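# The Great Crumb Problem: cleaning up after craft hour

Project report, Nastora work group, December

So, our group got the topic "small messes" and I'll admit I was jealous of the people who got bridges. But then I spent most of the fall term sweeping the same kind of junk off a tabletop over and over, and I got weirdly into it!

## What we wanted to know

At Noltside (the after-school program where I help out) the kids make things out of tissue paper pretty much every afternoon. Flowers, ghosts, something that was supposed to be a sheep. When they leave, the tables are covered in torn bits, and the closing routine is a wet cloth dragged across everything. I always thought that was a terrible way to do it, and the project was my chance to find out.

The question we handed in was: what is the least annoying way to clear dry paper scraps off a smooth table when all you have is stuff from the supply closet?

## What we used

- a dustpan and hand brush, the small kind
- a microfiber cloth, damp
- a piece of stiff card, used like a scraper
- bare hands (you have to include it, everybody does it)
- tissue, torn and wadded up, 200 pieces for a regular round and 300 for what we called a party round

The tissue came from the big Ovar pack. We had a cheaper one at first, but it was so thin that it shredded while we were tearing it, and we ended up with more fluff than scraps. If you repeat this, don't skimp on the tissue.

## How a round went

Tear, wad, dump in the middle, start the clock. You stop when the table looks clear to a second person standing at the other side. We did eight rounds with each tool. Then I had to do the brush ones over again, which was my fault (I'd been resting the dustpan partly over the edge of the table and that makes it way easier, so it wasn't fair to the card).

Where you put the dustpan matters more than I thought it would. Flat on the table is harder than it sounds! If the lip lifts even a tiny bit, the small pieces go right under it and you get to sweep them again. I also learned to start at the outside of the pile and bring it in. Going straight at the middle just makes a wider pile.

Wadded pieces were easy. They roll, they're big, the brush catches them. Flat torn strips were the worst, especially the little ones, which like to hang on to the bristles and come back out with you.

## What happened

The damp cloth lost, and I was thrilled. It's fast for the first few seconds, and then the tissue gets soggy and smears into a sort of paste that you have to pick off the cloth. Bare hands were quick for the wads and hopeless for the specks. The card was a surprise and came in second. It pushes a clean line and doesn't hold on to anything, but you need somewhere to push the stuff to.

Brush and dustpan won, as long as the pan stays put and the strokes are short. Long swoopy strokes send paper flying, ask me how I know.

One thing I didn't plan for was marks on the table itself. Dry sweeping does nothing for a stain, so the cloth does get a job in the end, just after the paper is gone. I'd write the routine as brush first, cloth second. 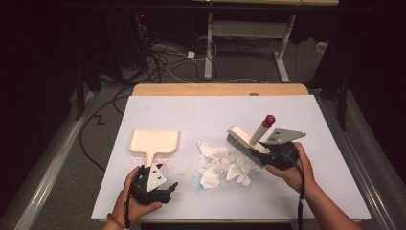
Fallahi thought I was too hard on the cloth. The remark, which I'm including since it's fair, was that a barely damp cloth folded in quarters picks up the last specks better than any brush, and that I'd soaked mine. Okay, I did soak mine. I'd like another set of rounds with the cloth properly wrung out, and maybe with glitter, if Noltside will let me bring glitter anywhere near the place.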